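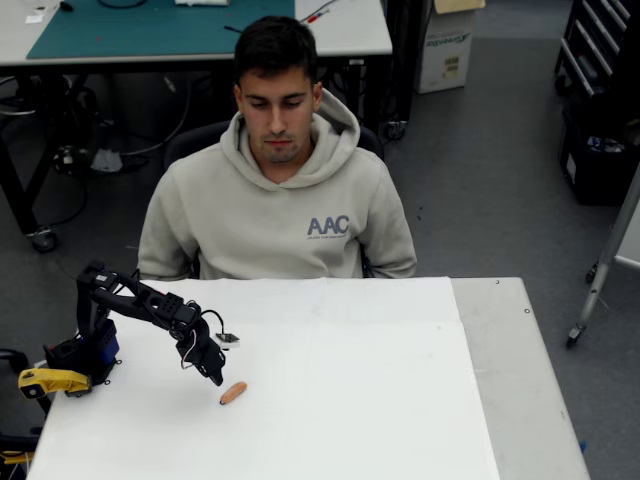

Ponside Refurbished Phones
Incoming Unit Inspection Checklist, Bench Copy
Revision dated January 2, 2024

Applies to all used handsets received for resale, including trade-ins and customer returns. Does not apply to sealed stock or to tablets. Complete one sheet per unit. Mark each line P (pass), F (fail) or N/A. Any F in Section 2 stops the inspection and the unit goes to the battery cabinet.

Lot: Zemow trade-in, May intake
Unit: 9 of 40
Model: Cluron, dual SIM, black
Accessories received: charger, USB-C cable, no case

SECTION 1. IDENTITY AND LOCK STATUS

1.1 IMEI on screen matches IMEI on SIM tray. P
1.2 IMEI clear on lost/stolen lookup. P
Comment: Lookup printout attached to sheet. Both IMEI numbers must be checked on dual SIM units. The second one was skipped on several sheets in the last lot.
1.3 Previous account removed. P
1.4 Carrier lock status recorded. P
Comment: Unlocked. Tested with two carriers' SIM cards, one in each slot.
1.5 Factory reset completed and setup screen reached. P

SECTION 2. BATTERY AND CHARGING SAFETY

2.1 Back cover sits flush on all four sides. P
2.2 No screen lift at center or corners. P
Comment: Check on the flat plate with the unit face up, then face down. If it rocks or spins freely, treat it as swollen. Do not press the cover back into place.
2.3 No sweet or solvent odor at charging port. P
2.4 Liquid indicator in SIM slot is white. P
Comment: Slight pink at one edge counts as F. This one is fully white.
2.5 Charging port free of corrosion and bent contacts. P
Comment: Lint removed with plastic pick. Metal picks are not to be used, with the unit on or off.
2.6 Case temperature under load, 40 °C or lower. P
Comment: Measured at the upper back, beside the camera, at the end of the charge test. Remove any case or film before measuring.
2.7 Battery health reading 80 percent or higher. P
Comment: 87 percent. Enter the number on the sales label as read. Do not round up.
2.8 Supplied charger carries a legible safety mark and rating. F
Comment: Rating label worn off. Charger pulled and placed in the e-waste bin, replaced with a Nikzad 10 W unit from stock. An F on this line is corrected by replacement and does not stop the inspection. This is the only exception in Section 2.
2.9 Cable jacket intact along full length, no exposed shield. P

SECTION 3. DISPLAY AND TOUCH

3.1 Glass free of cracks and chips. P
3.2 No dead pixels on white, black, red, green and blue screens. P
3.3 No burn-in or backlight bleed at lowest brightness. N/A
Comment: Room lights were on for the whole shift. Recheck before listing. Enter P or F on the listing copy, not here.
3.4 Touch grid test, all cells respond. P
Comment: The cells along the bottom edge needed a second pass. Cleared after the old screen protector was taken off. Adhesive left at that edge is a common cause of a false F.
3.5 Auto-brightness responds when sensor is covered. P

SECTION 4. CAMERAS, SOUND AND RADIO

4.1 Rear camera focuses near and far. P
4.2 Second rear lens active in portrait mode. P
4.3 Front camera clear, no dust under glass. P
4.4 Earpiece, loudspeaker and both microphones. P
Comment: Record a voice memo for the lower microphone and a video for the upper one. A voice call alone does not test both.
4.5 Wi-Fi, Bluetooth and GPS. P
4.6 Vibration motor. F
Comment: Works, but rattles when the unit is flat on its back. Motor bracket suspected. Send to repair bench after Section 5. Grade may not be set until this line is cleared.

SECTION 5. HOUSING AND BUTTONS

5.1 Power and volume keys click and return. P
5.2 SIM tray slides out and seats fully. P
5.3 Frame straight when sighted along the long edge. P
5.4 Cosmetic marks recorded. P
Comment: 3 scratches on back cover, all shorter than a fingernail. One scuff at lower left corner. Photograph for the listing under the side lamp, since overhead light hides fine scratches on black.

RESULT

Lines failed: 2.8 (corrected), 4.6 (open)
Disposition: HOLD, repair bench
Provisional grade: B

On return from repair, repeat 2.1, 2.2, 3.4 and 4.6. The back cover will have been opened, so the adhesive must cure before 2.1 is marked. Units that come back with a new battery also repeat 2.6 and 2.7.

Keep the completed sheet with the unit until it ships. Sheets for units sent to recycling go in the red folder with the lot number written on the outside edge.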